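Setting Up Your Bravby Entryway Shelf Scale and Boot Dryer
Section 5: Placing, leveling and first run

By now you should have the dryer base out of its box, the two hoses clicked on, and the Asum timer charged. Great! This is the fun part, and it goes quickly once you've settled on a spot. Set aside 40 minutes or so for the first run, most of which is the dryer working while you do something else.

5.1 Choosing a spot

1. Pick a place within reach of a grounded wall outlet. The cord is short on purpose, so please don't stretch it across a walkway.
2. Leave 5 inches of open air behind the base. The intake is on the back, and it pulls a surprising amount of air for such a small unit.
3. Check that the floor is flat. Carpet is fine if the pile is low. On thick carpet, put the base on the tray that came with it.
4. Keep coats, scarves and long curtains away from the intake grille.

CAUTION: Do not run the dryer inside a closed cabinet or closet. It needs fresh air the whole time it is on. 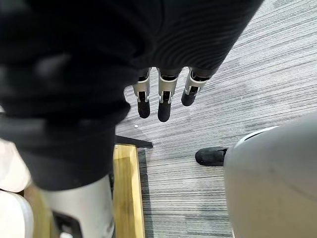

The intake grille is the one part of the dryer that really wants your attention, and a quick look before each run is all it takes. Loose cloth is the usual trouble. Soft black fabric that drapes and bunches into thick folds, like the piece shown hanging here, can cover the grille completely if it slips down behind the base, and dark cloth against a dark grille is easy to miss in a dim hallway. Move anything like that to a hook well off to the side. If the grille does get covered, the fan gets louder and the amber light comes on - switch off, clear it, wait a minute and start again.

5.2 Leveling the base

1. Turn all four feet in until they stop.
2. Set the base down and press on each corner. If it rocks, turn the nearest foot out a little at a time.
3. Watch the scale display. When the base is level, the small bar in the corner turns solid.
4. Press ZERO with nothing on the hoses.

Note: The scale is what makes this model such a pleasure to own! It weighs your boots going in, tracks the moisture leaving, and stops when the reading holds still. A soaked pair of winter boots can drop a lot of weight in one evening, and it's oddly satisfying to watch the number fall.

5.3 First run

1. Slide one boot over each hose until the toe end sits about where your own toes would.
2. Loosen the laces and pull the tongue forward so air can get out.
3. Press START. The display shows the starting weight in grams. (Our own test pair lost 372 grams, and they had only been through one slushy walk.)
4. Let the cycle finish. The fan keeps going a little while after the heat goes off, and this is normal.
5. Lift the boots straight up, so the hoses don't get yanked sideways.

A faint warm-dust smell on the first run is normal too. It should be gone by the second.

CAUTION: Use the NO HEAT setting for leather, suede, foam and anything with glued soles. It takes longer, but your shoes will thank you.

5.4 Where shoes go afterward

Give dried shoes a place to air out before they go back in a box. An open rack works really well, and you don't need anything fancy. Put everyday pairs up high and save the lowest shelf for boots, which may still drop a bit of grit. 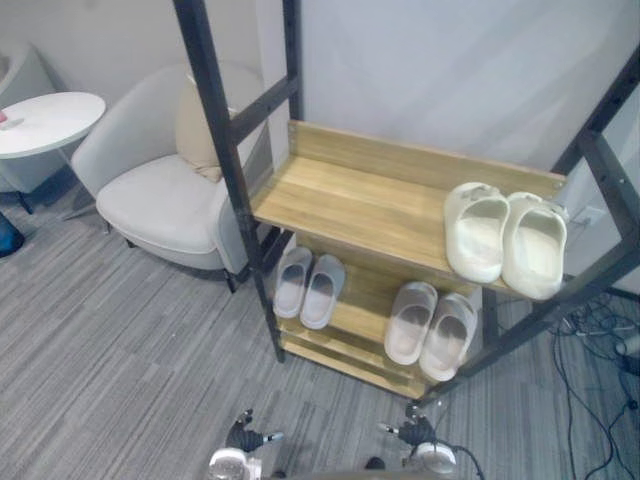 Prieto adds that leather pairs should sit overnight before you polish them, even when the display reads DRY, and that cedar trees are worth having for anything you wear to work.

5.5 Setting the schedule

1. Hold TIMER until the hour blinks.
2. Choose a start time. We like 16:00 on the 24-hour display, so school shoes go straight on when everyone gets home.
3. Pick the days. Press the day button to skip one - Thursday, say, if that's when you vacuum the hall.
4. Press TIMER again to save.

Note: If you paired the base with a Nenton plug, set the schedule on the base or on the plug, and leave the other one switched to ALWAYS ON. Two schedules at once will cut each other off halfway through a cycle.

Cleaning the grille and changing the felt filter are covered in Section 6.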